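Riltness: a lyrics and rhyme dataset

Hi, and thanks for stopping by the repo. Riltness is a pile of hand-marked song lyrics, all of them written and recorded by unsigned rap and spoken word artists who said yes to being in it. I started it in September after one too many arguments with Petrică Neagu over what counts as a multisyllabic rhyme (he still thinks I'm too generous, and he may be right).

What's inside

There are 183 songs from 12 artists. Each song gets one plain text file with the lyrics and one CSV with the rhyme marks. The columns are line, word, syllable, group and strength. Group is just a letter that ties rhyming syllables together, so if "kitchen" and "listen" share a B, that's me hearing them as a pair. Strength is either full or slant. I tried a finer scale early on and hated every minute of it!

The audio isn't here. The artists kept their recordings, and a lot of them sell them at shows, so please go buy a tape.

How the marking was done

Two of us marked every song, me and Raluca Pop, working from the recording and never from the page alone. Delivery changes everything. A word that looks like a dead end in print can land perfectly when somebody leans on the vowel. Where we disagreed we kept both readings, and the second one lives in the folder called alt.

Aslak Wallin wrote the loader script, which is tiny and only needs plain Python. Run load.py with the folder path and you get a list of songs back. If you pass the flag --alt you get the other readings too.

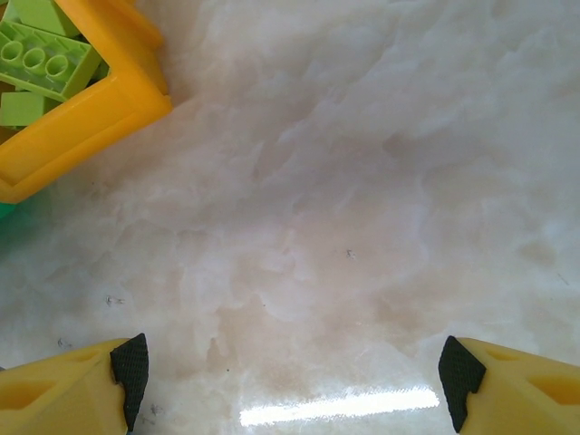 Slant rhymes are where you should be careful with this data. We called a lot of them by ear, and our ears grew up in different places, so one accent's perfect match is another accent's stretch. I think of the edges between groups like the veining in polished marble, pinkish patches drifting into cream and then into gray, with no clean line to put your finger on. If your project needs hard borders, filter on full and skip the rest.

Known problems

Ad-libs are patchy. I marked them in the songs I did first and then got lazy, sorry. Also, the files under husar use Windows line endings, and I keep forgetting to fix that.

Using it

Free for research, teaching and messing around. Please don't train a model to imitate any one artist, that was the one thing everybody asked for. If you spot a bad mark, open an issue with the song name and line number and I'll take a look, usually in the evening after work.

Dexter Baptiste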